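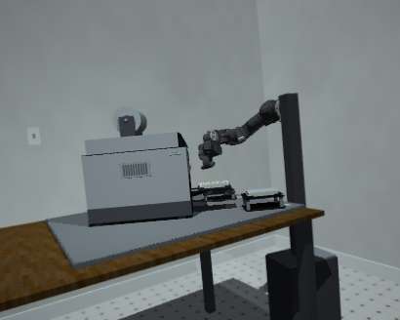 I sold my Warnar shares in August, two weeks before they jumped, and people keep asking me if I feel sick about it. A little, sure. But I'd sell them again, and I want to explain why, because I think small investors like me get talked into holding on for all the wrong reasons.

I had 300 shares. I bought them back when Warnar was a sleepy packaging company that paid a dividend twice a year and never made the news. I liked that! Then the takeover talk started. First Brastavau was going to bid, then Brastavau wasn't, then it was Kamolrat with a mystery backer, and every time somebody whispered something the price lurched one way or the other. I was checking my phone in the grocery line. I checked it at my niece's recital.

And what did I know about any of it? I'd read the last two annual reports (most of them, anyway) and a pile of message board posts. The people on the other side of my trades had lawyers and analysts and lunch with the chairman. When a stock moves on rumor, the little guy is usually the last to hear it and the first to believe it.

What really bugs me is how the coverage works. A share price goes up on bid talk and the story says investors are "excited." It drops the next morning and they're "disappointed." I was neither - I was confused, and I'd bet most of the other small holders were too. I would love to see one story that just says the price moved and we don't know why.

So I sold, paid the tax, and cleared around 1190 dollars in profit. If I'd waited for the Kamolrat offer it would have been 1679. That's a real difference, and my brother-in-law has mentioned it more than once. Fine. He still holds 100 shares of Jurkedo, which has been "about to be bought" for as long as I can remember, and he hasn't seen a dime.

I'd like companies to be made to say yes or no much faster once talks leak. Give them a few days, tops. Until that happens I'm sticking with dull businesses, and if one of mine turns exciting I'll probably sell that one too.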